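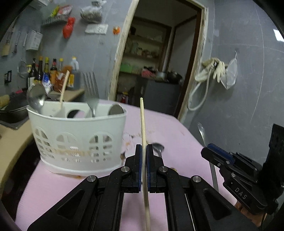 Druvholm 276 is a hard wax oil for bare wood that is handled, washed and put near food. It is made for worktops, chopping boards, bowls, spoons and other small turned or carved pieces, and it dries to a low sheen that stays close to the natural colour of the timber. Pale woods are the usual worry with any oil finish. On something as light as a plain wooden chopstick, a linseed-heavy product will show yellow within a season, so 276 uses a bleached oil base with a reduced linseed content. A slight warming of the colour still takes place on ash, birch, maple and beech, most of it in the first coat. Test on an offcut first.

Product details

Type: hard wax oil, solvent-reduced
Finish: matt to low sheen
Colour: clear
Tin size: 2 litres
Coats: two on new wood, one for upkeep
Application: brush, cloth or white pad
Thinning: do not thin
Cleaning of tools: white spirit

Also in the range

Druvholm 391 is the same base with a harder wax blend, intended for stair treads and floors. It has a higher sheen and should not be used on items that go into the mouth. The two products can be stored together but must not be mixed in the tin.

Preparation

Wood must be dry, clean and free of old varnish, polish and silicone. Sand with the grain and finish at 150 grit for worktops or 240 grit for small pieces. Finer sanding closes the surface and leaves less oil in the wood — the result looks smooth on the day but marks sooner. Remove dust with a vacuum and then a dry cloth. Do not use a tack cloth.

Small items made from beech or birch will raise a fuzz of loose fibre when first wetted. Wipe them with a damp cloth, leave overnight and sand back lightly before oiling.

Oily tropical woods such as teak and iroko should be wiped with methylated spirit and coated within the hour. Drying on these woods is slower and a longer gap between coats should be allowed.

Application

Stir the tin well, reaching the bottom, where the wax settles. Apply a thin coat along the grain. Leave for ten minutes, then take off everything that has not soaked in, using a clean lint-free cloth. Any oil left standing on the surface will dry sticky and will have to be cut back with white spirit and a pad.

Allow 12 hours before the second coat in a heated room with some air movement. In a cold workshop allow 24. Spoons, sticks and other narrow pieces can be dipped, drained and wiped, then stood in a rack so that air reaches both ends. End grain takes up more oil and may need a third wipe.

Curing and use

Surfaces can be used with care after two days. Full cure takes 14 days at normal room temperature. Keep water off worktops during this time and do not put treated pieces into contact with food until the cure is complete. Treated wood is not suitable for the dishwasher. Wash by hand and dry upright.

Coverage

One tin covers over 200 square feet per coat on sanded oak. Softwoods and open-grained timbers will take more. The Urasau applicator pad, sold separately, wastes less oil than a brush on flat work.

Storage and safety

Keep the lid tight and store above 5 degrees. A skin may form in a part-used tin; cut round it and lift it out, do not stir it in. Used cloths can heat up and catch fire without a flame. Lay them flat outdoors to dry or soak them in water before throwing them away. Work with the windows open and keep away from children.

Delivery

Tins are sent by road from the Gondach depot and cannot go by air. Unopened tins may be returned within 30 days.

Page last revised Wednesday, January 16, 2019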